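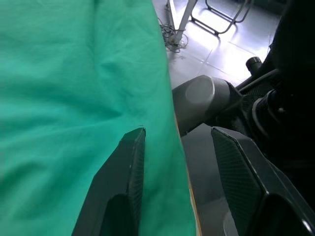

The view from the wrist at Plusholm: green cloth, table edge, two open fingers and a second arm waiting off to the right.

The edge of a table is where a lot of robot careers go to die. Cloth slides over it, fingers bump into it, and software that was very sure of itself a moment ago starts asking for things that can't be reached without passing through a plank.

Mariama Ayaaba has spent most of the past year at that edge. She runs the cloth handling work at Plusholm, a small lab that shares a parking lot with a tile wholesaler, and her result, which made the rounds in November, is easy to state and slightly embarrassing for the field. Robots get better at folding when you let them fumble first.

The usual recipe goes like this. A person steers the arms through a task, over and over, and a learning program studies the recordings until it can do the task alone. People being people, they want the recordings to look good. They practice. They throw out the takes where the gripper closed on air or came up with a fistful of nothing. What the program gets is a highlight reel, and then everyone is surprised when it has no idea what to do after a miss.

Ayaaba kept the misses. More than that, she ordered them up. In her method, which the team calls Wireck for reasons that seem to involve a typo, the operator starts a share of the takes from a bad position: too high, too far to the side, one finger over the cloth and the other past the end of the table. The job is then to recover and carry on.

"It was hard to get people to do it badly on purpose," she says. "They kept cheating and being good."

The full set came to 379 takes, recorded by three operators with cameras riding on the grippers. She then trained two versions of the same program. One got only the clean takes. The other got the clean ones plus the fumbles, with the total held equal so that nobody could say it had just done more homework. Each was given 20 tries at folding a cloth that had been dropped on the table any old way. The tidy student finished 3. The clumsy one finished 10.

Half is not a number you print on a banner. A hotel laundry that folded ten towels out of 20 would be looking for new management. Still, it is better than three times the other score, and it came without new hardware, a bigger program or a more flattering cloth.

Ctibor Hrnčiar, who builds sewing cells at Grernoma and has watched many folding demos with his arms crossed, likes the idea and distrusts the table. Everything was done at one height, he points out, with one kind of fabric. His own machines deal with lining material that behaves like "a wet fish with opinions." He would like to see the test run on that, and has offered to mail a roll.

Ayaaba accepts the point about the table. She is less patient with the suggestion that the bad starts were too mild. The operators used a chart of offsets pinned up near the controls, and the worst of them put the gripper so far out that recovering took about a minute of slow backing up. She has watched all of those. She does not recommend it as an evening.

What the program learned from them is still a matter of argument inside the lab. One camp thinks it has picked up a general habit of pulling back and looking again. Another thinks it has memorized what a table edge looks like from the wrong side and simply runs away from it. The second theory is less flattering but fits one odd finding: when the team covered the edge completely, so the cloth hung down past it, the score dropped.

The next round moves to a different table and adds Hrnčiar's lining, if it ever clears the mail room. Coutinho, the shop that machines the lab's gripper parts, has meanwhile sent over a spare set of fingers, having heard that someone was now crashing robots as a matter of policy.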